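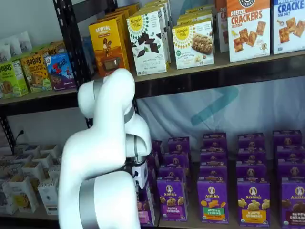 Our break room shelf used to be stripped bare by the middle of the month, wrote one customer in Skurkville, and now people come to me to say they've found a new favorite. We get a lot of notes like that about the Plolero Snack Box, and we read every one of them (usually with something from the box in hand!).

Home | Snack Boxes | Office Supply | Gift Packs | My Account | Cart

Plolero Office Snack Box, Large

The Large is the box most of our workplace customers settle on, and it's the one we'd steer you toward if you have a decent-sized crew and a kitchen corner that needs filling. It holds 200 single-serve snacks, all individually wrapped, picked from the 54 kinds we keep in the warehouse at any one time. You'll find crackers, pretzels, fruit bars, popcorn, a few cookies and a fair amount of trail mix, and no two months are packed quite the same way.

You can leave the choosing to us, or you can fill out the preference sheet that comes with your first order. Cross off anything your people don't care for and we'll put in more of what they do. A lot of offices ask us to go heavy on the salty side, and that's fine, we're salty people ourselves.
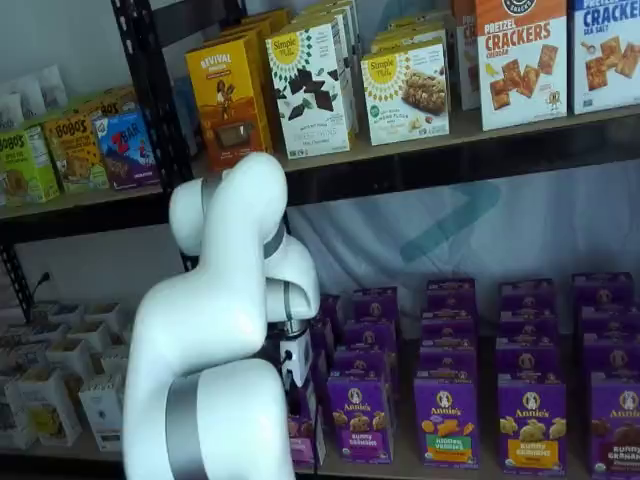
If you're short on room, ask for the Heltar tray when you check out. It's a plain cardboard riser that sits on any shelf at least 30 inches wide and tips the front row forward a little, so the small bars don't vanish behind the big bags. It's free with the Large and ships flat in the same carton. Folding it takes a minute or two, and the tabs do go in the way the drawing shows, even if it looks wrong at first.

Nut-free version: 47 of our snacks are made without nuts as an ingredient, and we can pack a whole box from those. Please read the labels all the same if someone in your office has an allergy, and call us with any question at all before you order.

Shipping is included. Boxes leave on the first of the month, and you can skip a month or stop any time from your account page. The spring mix starts in April, with the lemon cookies back again after a good many of you wrote in asking where they'd gone.

Page updated 3/15/18

Contact Us | Copyright Ahmadpour Snack Supply, Skurkville | Back to top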